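共有台所の运用見直しと卵料理講習の記録

十一月に入り、当館の共有台所の利用が再び増えております。筆者は滞在者向け施設プラルトポート(Plaltport)の生活担当として、日々の所感をこの個人ブログに書き留めてまいりましたが、今回は台所の使用規則の改定と、それに合わせて開いた卵料理の講習について記します。

まず規則の件です。従来、冷蔵庫の棚は部屋番号順に割り当てておりました。しかし短期滞在の方が入れ替わるたびに札を付け替える必要があり、持ち主の分からない食品が残ることも少なくありませんでした。改定後は、棚を滞在期間によって二つに分け、長期の方には固定の区画を、短期の方には貸出用のかごをお渡しします。かごは退去時に空の状態でご返却ください。卵については扉の棚を使わず、購入時の容器のまま奥の段に置くこととしました。扉の開閉による温度の変動を避けるための措置です。

講習の講師は、ラガヴェンドラ・ナイル(Raghavendra Nair)氏にお願いしました。氏は以前、スクルニア(Skurnia)という小さな食堂で朝食を担当しておられた方で、現在は当館の三階に長期で滞在されています。募集は掲示板のみで行いましたが、定員はその日のうちに埋まりました。

主題はゆで卵と、卵の煮込みです。ゆで卵については、冷蔵庫から出した卵を沸騰した湯に静かに入れ、弱めの中火で七分、固ゆでの場合は十一分という方法が示されました。水から始める方法も否定はされませんでしたが、鍋の大きさや火力によって沸騰までの時間が変わるため、台所の器具が人によって異なる当館のような場所では湯から始めるほうが揃いやすい、とのことです。筆者は長年水から始めておりましたので、以後改めることにいたしました。

煮込みのほうは、玉ねぎを刻んで油で炒め、トマトと香辛料を加え、殻をむいたゆで卵を入れて弱火で煮るものです。四人分の分量は、玉ねぎ二個、トマト水煮およそ400グラムのところを、当日は人数に合わせて増やしました。玉ねぎを炒める時間は40分を取りました。参加者からは長すぎるのではないかという質問がありましたが、氏の回答は、ここを短くすると後でどれほど煮ても甘みが足りない、という簡潔なものでした。香辛料はクミン、コリアンダー、ターメリックの三種で、唐辛子は別皿とし、各自が加える形をとっています。

食材はすべて近隣の商店ユリッチ(Jurić)で調達しました。会計は644円が余り、次回の油の購入に充てます。参加費を一人100円高く設定してはどうかという意見も出ましたが、当面は据え置く方針です。

反省点も記しておきます。第一に、換気扇の能力が不足しておりました。炒め始めて間もなく廊下まで香りが届き、勉強中の方から窓を開けてほしいとの申し出がありました。次回は開始前に廊下側の扉を閉め、窓を二か所開けておきます。第二に、片付けの分担を事前に決めておらず、洗い物が一部の方に偏りました。鍋と包丁は使用した方が洗い、食器は当番が洗うという原則を、規則のほうにも明記いたします。

なお、台所に置いている布巾は毎晩回収して洗濯しております。個人の布巾を掛けたままにされますと、まとめて回収してしまう場合がございます。お心当たりの方は、洗濯室の棚をご確認ください。

次回はロネル(Lonel)の名で親しまれている一階の談話室を借り、豆の煮込みを取り上げる予定です。豆は前夜から水に浸しますので、参加を希望される方は前日の夕方五時までに掲示板へお名前をご記入ください。筆記具は各自でお持ちいただき、材料表の写しは当日お配りいたします。

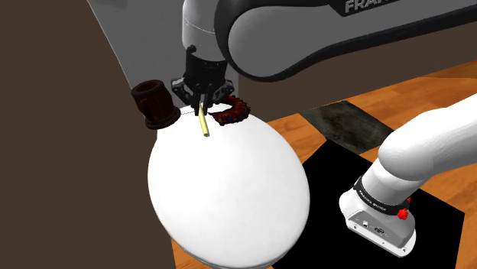 白い卵形の物体と黄色い細い棒(シミュレーション画像)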